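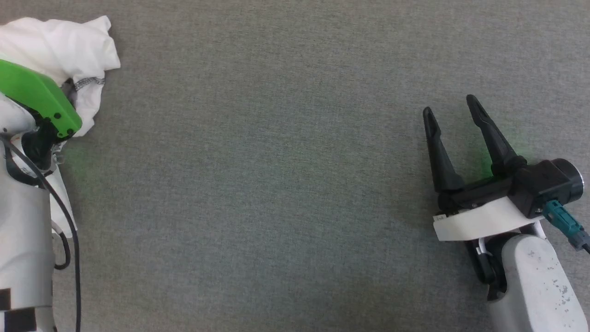 Mevton Pad Two review: a wired controller for long sessions

The Pad Two replaces Mevton's first wired controller, which had a soft D-pad and a cable that frayed at the plug. Both faults have been addressed. I used the new unit for 93 hours, most of it in Biltwood, the rally game from Lamden, with the remainder split between two older platformers and a fighting game.

Build and layout

The shell is matte grey plastic with moulded grips. Seams are even and nothing creaks under load. Sticks are offset, and the face buttons are slightly smaller than on the previous model. The cable measures 300 centimetres and detaches at the controller end, so a worn one can be replaced without opening the housing.

Sticks and triggers

Out of the box, the left stick on my unit drifted a little to the right at rest. Recalibrating in the Mevton utility cured it, and it has not returned. Trigger travel is long, with a two-position stop on the back. In Biltwood the long setting gives much better throttle control on gravel stages. The short setting suits the fighting game, where analogue range is of no use.

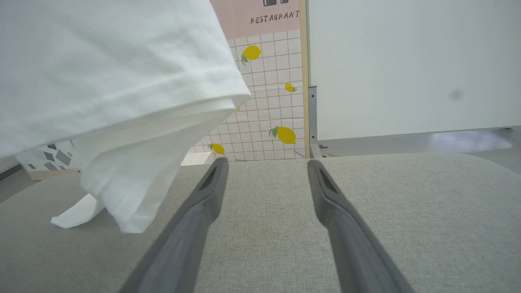 D-pad

The D-pad is the main improvement. Diagonals register cleanly and the centre pivot is firm. I logged 200 quarter-circle inputs in training mode and missed four, all of them while using the pad left-handed. The old model was noticeably worse.

Software

The utility stores five profiles on the controller. Its menus are poorly organised: dead zone settings sit under Display, and the polling rate, which defaults to 800 Hz, is hidden behind an unlabelled icon. Firmware updates required a restart each time. Profiles made with the Gunawardena remapping tool can be imported, although macros are dropped without a warning.

Verdict

Good D-pad, good triggers, mediocre software. Owners of the first model who play mostly racing games could wait for a sale. For fighting games, buy it now and set the dead zones before the first match.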